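Ruddock Surfaces: tabletop care and condition notes
README, revision of Thu 24 March

Contents

This folder holds the condition notes for the pale wooden tabletops at the Prurkby and Florkdale rooms. It covers cleaning, oiling, light and minor repair. Chairs, shelving and floors are recorded elsewhere.

Maintainer: Souad Zerouali
Reviewer: Catarina Baptista

Scope

Notes exist for 23 tops, 16 at Prurkby and the rest at Florkdale. Each top has one text file named after its room and position. Tops replaced before February were removed from the set and their numbers have not been reused.

Fields

top_id — room code and number
finish — oil, lacquer or unknown
grain — direction relative to the long edge
marks — free text, newest entry first
last_clean — date of the last full clean, blank if not recorded
light — window, ceiling or mixed

The grain field was added late. Older files have it filled in from memory and should be checked against the top itself before anyone sands.

Cleaning

Clear the top completely. Lift off dust, fibres and grit with a dry cloth before any water is used. Wipe along the grain with a cloth wrung out in warm water, then dry straight away. Tralon soap is allowed on lacquered tops only, at 50 ml to the bucket. Leave the top bare for 90 minutes.

Inspection

Look across the surface from a low angle, once from each end. Glare from a window or lamp hides fine scratches and can wash out the grain, so move round the table until the reflection shifts. Specks that lift with a fingernail are dirt and are not entered under marks. Pale patches are entered with the light value at the time — several early entries turned out to be reflections.

Known gaps

Finish is unknown for four of the Florkdale tops. Edge damage was not noted consistently before the current revision. Wall clearance is missing throughout.

Changes

Added light field. Merged the two Prurkby stain lists. Corrected soap quantity.
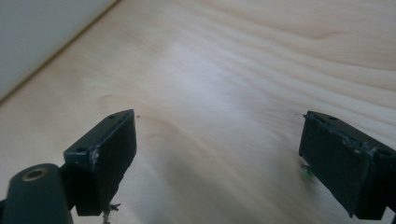 Should an oiled top be wiped with soap if water alone leaves a mark?

Use a second pass with a clean damp cloth, dry it, and enter whatever remains under marks. Soap is kept for lacquered tops.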